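October 2022

Second loaf day! I woke up before the alarm because I wanted to see what the dough had done overnight, and it had pushed the lid clean off the tub. I stood there in my socks grinning at it like a fool. Danko (the starter, named after the jar it came in) has been so sluggish since July that I had half given up, and now look at him.

What changed is the flour, I think. Jaime Barreto brought me a sack of stone-ground rye from the mill shop and told me to feed with nothing else for a week. So I did, morning and night, and by the fourth day it smelled like apples and was climbing out of the glass. I weigh everything now. Last night's mix was 872 grams of flour, mostly white with a good scoop of the rye, and 119 grams of starter, and more water than I have ever dared use. It felt like trying to fold a pond. Four rounds of folds, half an hour apart, and by the last one it was holding itself up and wobbling in that lovely way, with big lazy bubbles under the skin.

Shaping was a mess, I admit. One loaf went into the basket beautifully and the other stuck to my hands, my sleeve and the bench scraper, so I rolled it up as best I could and called it a country loaf. Both went into the fridge next to the pickles.

Baked the first at seven. Lid on for twenty-five minutes, lid off for twenty, and oh, the ear on it! A proper ridge, dark at the tip, and it crackled on the rack for ages. I did wait before cutting. I waited nearly an hour, which is a personal record. The crumb is open but not silly, a little tang, chewy crust, and with salted butter it is the best thing I've made in this kitchen, pies included.
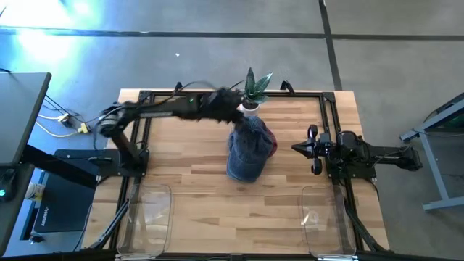 Dušan Havlíček thinks I should leave the next batch in the fridge a full two days, and he wrote back almost before I'd finished telling him about this one. More sour that way, he says, and easier to score when it's good and cold. He also says my oven is lying to me and I should put a thermometer in it. He's probably right, because the bottom of the second loaf came out nearly black while the top was still blond.

The second loaf, by the way, tastes wonderful in spite of its looks. It spread out sideways and has one enormous hole near the end where a slice turns into a picture frame, but toasted with a fried egg dropped in the hole it made a very fine lunch. I ate it standing up with the back door open, the leaves all coming down in the yard.

Gave half of the good one to next door and got a jar of plum jam in return, so I am ahead on the deal!

To do: buy the thermometer. Look for rice flour for the baskets. Try the walnut version, and maybe a few raisins, soaked first. Feed Danko before bed, and use the bigger jar this time, he needs the room. I want to start the long one tomorrow night, and if it works I'm taking it to supper at Jaime's with the rest of the jam.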